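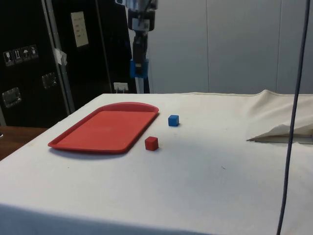 How do you keep a cloth-covered table usable for sorting small items?
Fasten the cloth on all four sides before anything is placed on it, give the tray a fixed position, and park spare fabric on the side you do not reach across.

A cloth makes small items easy to find and quiets the surface. Its weak point is that it moves. The notes below cover a white cotton or cotton-blend cover on a flat table, with a plastic serving tray as the collecting point for blocks, game pieces, clips, sewing notions and the like.

Cutting and laying the cloth
Measure the top, then add the front drop and at least a hand's width for the back. On our bench the cloth is cut to 1803 mm along the length and 1037 mm across. Iron it before laying. Fold lines left from storage will stop a cube or a bead from lying flat, and a light piece will settle into the crease.
Lay the cloth with the long drop at the front. Smooth from the center outward with the flat of the hand. Clip the back edge first, then the sides, then the front from underneath. Clips on the top surface get in the way of the tray.
Loose fabric on one side can be handled in two ways:
Fold it under, if the cloth is thin. A double layer under the work area is acceptable provided the fold runs past the edge of the table.
Bunch it at the back corner, if the cloth is thick or will be moved again the same day. Keep the loose point of the fabric turned away from the items. A raised flap hides anything that rolls beneath it.

Choosing a tray
A raised rim all around is the main requirement. A rim of 13 mm holds cubes and clips. Round beads need more. Rounded corners are easier to wipe than square ones, and dust does not pack into them.
A matte floor is preferable to a glossy one. Under a ceiling lamp a glossy floor reflects, and small transparent parts are lost in the glare.
Color matters more than most buyers assume. Red pieces on a red tray are slow to pick out, even when the shades differ. If the set contains red and blue pieces, use a gray or white tray, or sort the red ones onto the cloth and the blue ones into the tray. We keep a red tray because it is easy to see against a white cover, and accept the slower check at the end.

Placing the tray
Put the tray on the side of the non-dominant hand – left for a right-handed person – and leave the items to be sorted on the other side. A slight angle, far end turned toward the middle of the table, shortens the reach. Set it down flat. Sliding a tray drags the cloth with it, and everything standing on the cloth shifts too.
If the tray creeps, cut two strips of rubber shelf liner and place them under the long sides. Do not use double-sided tape on fabric.

Spacing
Small cubes should stand at least one cube width apart, so that fingers can close on one without touching the next. Keep them back from the front edge. The cloth curves there, and pieces set on the curve tip over.

Cords
A hanging cord should not touch the cloth or cross the path between pieces and tray. Tie it back before starting.

Cleaning
Specks: lint roller, dry, before any washing.
Gray marks from plastic: a drop of dish soap on a damp cloth, dabbed, left for a few minutes, rinsed.
Full wash: warm cycle, no softener. Softener makes cotton slippery and the tray will creep more.
Tray: lukewarm water and dish soap. Scouring pads dull the rim permanently.

Correction, 18 June 2024: Lena Michalski wrote to point out that the May version gave the cloth width as 803 mm. That figure is the depth of the tabletop without the drop. The measurement above has been changed.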